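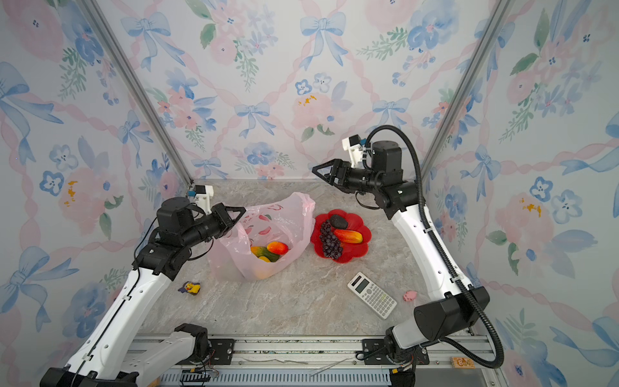 4.3 Aufgabe vorführen: Obst und Tüte (zweiarmig, Fernsteuerung)

Stand: 15. April 2018. Gilt für Zelle Vimstead, Aufnahmesoftware Drimstead. Einarmige Aufgaben siehe 4.2, Greifer tauschen siehe 6.

Voraussetzung: beide Arme referenziert (Kap. 3), Führungsarme angesteckt, Not-Halt einmal gedrückt und wieder gelöst. Wer das heute schon gemacht hat, weiter bei Schritt 3.

1. Hauptschalter ein. Warten, bis beide Führungsarme sich weich bewegen lassen. Kann dauern.

2. Im Programm »Neue Aufnahme« wählen, Profil Holanda laden. Nicht das Profil Stikavville, das hat die alten Greiferwege und drückt zu fest zu.

3. Tüte in die Mitte bis leicht links legen, Öffnung so, dass der linke Greifer an den Rand kommt. Der rote Teller rechts daneben.

4. Obst verteilen. Richtung der Aufgabe steht im Aufnahmeplan: A = vom Teller in die Tüte, B = aus der Tüte auf den Teller. Nicht mischen innerhalb einer Serie!

5. Taschenrechner und kleine Figuren liegen lassen. Zwischen zwei Serien ein Stück verschieben oder drehen, innerhalb der Serie nicht anfassen.

6. Kamerabilder prüfen, alle. Handgelenkkameras links und rechts, dazu die feste. Bild schwarz oder steht: Stecker am Handgelenk nachdrücken, Programm neu starten.

VORSICHT – Quetschgefahr. Hände raus aus der Zelle, bevor die Kopplung eingeschaltet wird. Die Arme springen auf die Stellung der Führungsarme. Also Führungsarme vorher ungefähr in die gleiche Haltung bringen wie die Arme in der Zelle.

7. Kopplung ein (linkes Pedal). Beide Arme kurz leer bewegen, Greifer je einmal auf und zu.

8. Aufnahme starten (rechtes Pedal), Ton abwarten.

9. Linker Arm: Tütenrand fassen, leicht anheben, halten. Wenig Kraft am Griff, die Folie ist dünn und rutscht sonst zwischen den Fingern zusammen.

10. Rechter Arm: von oben an die Frucht, schließen, senkrecht hoch, dann erst seitlich. Nicht über den Tisch schleifen. Bei Richtung B genauso, nur aus der Tüte heraus – Finger dabei nicht weiter öffnen als nötig, sonst hängt die Folie mit dran.

11. Frucht knapp über der Ablage loslassen. Nicht werfen.

12. Wiederholen, bis der Plan für diesen Durchgang erfüllt ist. Danach beide Arme in Ruhestellung, Pedal rechts, Ton abwaretn.

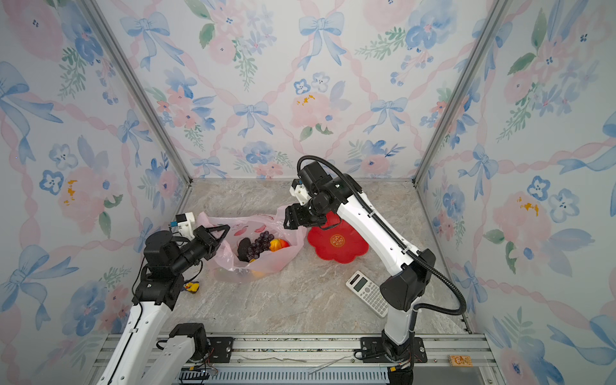
Abb. 4-7: Trauben in der Tüte, rechter Greifer über dem Teller

Hinweis zu den Trauben: am Stiel oder in der Mitte greifen ist beides zulässig, aber pro Serie bei einer Variante bleiben. Das dunkle Obst ist im Kamerabild schlecht vom Schatten zu trennen. Licht also nicht dimmen, auch wenns auf der Folie spiegelt.

Hinweis zum Schlauch am rechten Arm: der Wellschlauch läuft in einer weiten Schleife außen am Arm herunter. Handgelenk nicht mehrfach in dieselbe Richtung durchdrehen, sonst spannt er. Wenn er spannt – Kopplung aus, von Hand zurückdrehen.

13. Durchgang bewerten. Gut / verworfen / unklar. Verworfen wird, wenn:
– eine Frucht vom Tisch weggerollt ist und von Hand geholt wurde
– die Tüte komplett verrutscht ist
– einer der Arme in Schutzhalt gegangen ist
– länger als drei Sekunden gar nichts passiert

Ein Fehlgriff mit zweitem Versuch ist kein Grund zum Verwerfen. Die brauchen wir auch.

14. Zurücksetzen: Kopplung AUS, dann erst reingreifen. Tüte neu hinlegen, Folie darf knittern. Obst jedes Mal etwas anders.

15. Weiter bei Schritt 7.

Umfang: Eine Serie hat 94 Durchgänge, verworfene zählen nicht mit. Ziel über alle Serien 3.000, davon mindestens 1.000 in Richtung B. Stand Januar waren es 724 in Richtung B, also da bitte zuerst.

Störungen kurz:
Meldung »Folgefehler rechts« – Führungsarm zu schnell bewegt. Kopplung aus, langsam angleichen, neu koppeln.
Greifer schließt nicht ganz – meist Folie im Fingergelenk. Spannungsfrei schalten, rausziehen.
Kamerabild und Bewegung laufen auseinander – Durchgang verwerfen, Programm neu starten. Kommt das nochmal, Serie abbrechen und melden.
Pedal ohne Ton – Lautstärke am Rechner, dann erst Kabel suchen.

Nach der letzten Serie: Arme in Ruhestellung, Kopplung aus, Hauptschalter aus, Daten liegen lassen und nichts umbennenen. Hochladen macht Sun-ja Joo. Verworfene Durchgänge bitte auch nicht löschen, nur markieren.

Weiter mit 4.4 Wiedergabe und Kontrolle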